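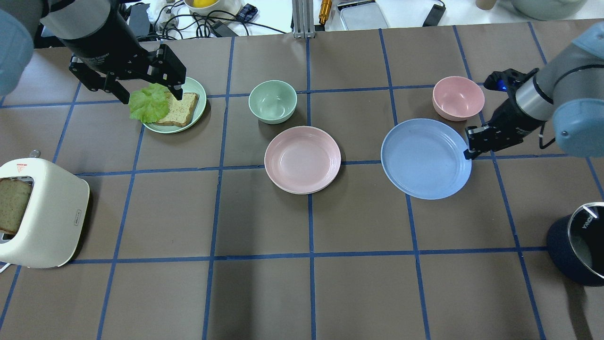
*Last changed: Apr 9, 2022*

I bought the Gretley Cell Rules Pack in March, mostly because our own rules for the two-arm table lived in three different notebooks and disagreed with each other. It costs $109. You get a binder, a set of wipe-clean cards, a roll of blue tape, and a login for the Milix checklist app.

The tape is the part I'd pay for again! The pack wants you to mark the tabletop off in big squares and give each arm its own side, with the middle as shared ground that only one arm may enter at a time. I thought that was overkill for making a sandwich. Then I tried it, and now when somebody says "the plate goes in column two" we all know where that is. Lettuce on toast is a fussy job (the leaf crinkles however it likes) and I really don't want the second arm wandering over to help. With the rules as written, it waits by the blue plate until the first gripper has let go and backed off.

The binder runs to 38 pages and it's a mixed bag. The speed limits are clear, and so is the bit about checking the grippers before every session. The kitchen section feels like it was written by someone who's never owned a toaster. It says "secure heated items" and leaves it there. Where do I put the cord? How close can an arm pass to the slot? I ended up borrowing wording from the old Schwerdtfeger handbook, which has a whole page on cords and hot surfaces.

Also, the pack is strict about keeping the area past the far edge of the table clear. Fair enough. We're not there yet, what with all those cables.

The Milix app is fine on a tablet and miserable on a phone. It logged me out twice in the middle of a checklist and lost my answers both times.

I looked at the Wuma set too, but at $900 it's meant for a full factory line. If you've got one table and two arms, get the Gretley, skip the app, and print the checklist on paper. Four stars from me, and I've already ordered more tape.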